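**Shared room – a few things before April's lot all gets forgotten again**

Quick one, typing fast. The Boswood room table is back in use and the big white board is staying flat on top of it for now. Please dont lean it on the wall, it marks the paint. Tissues live on the table, one box at a time, spares are in the Gerker cupboard (16 left, fine till winter).
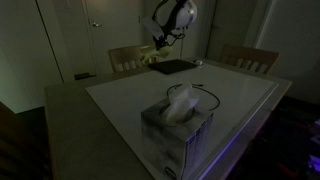 *Tissues at the front, cable looped behind. Chairs on the far side.*

Cables – coil them and put them in the drawer when you're done. Cui Supplies wants $11 for every replacement and we've paid that too many times. If you don't know what a cable is for, leave it on the table and put a note on it. No note, it goes in the Mukthorpe box.

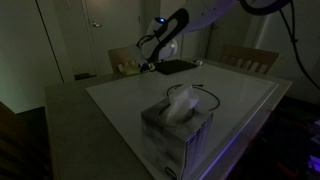

*The board, the tissue box and that black cable again.*

Cloths next. Yellow-green ones are for the table and board only, never the floor.
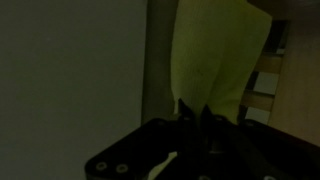
Wash them at the end of the week, no softener, hang them up by a corner. Gray ones are for floors and go in the other bucket. Lights off when you leave, and push the chairs in. Room bookings on extention 516 as before.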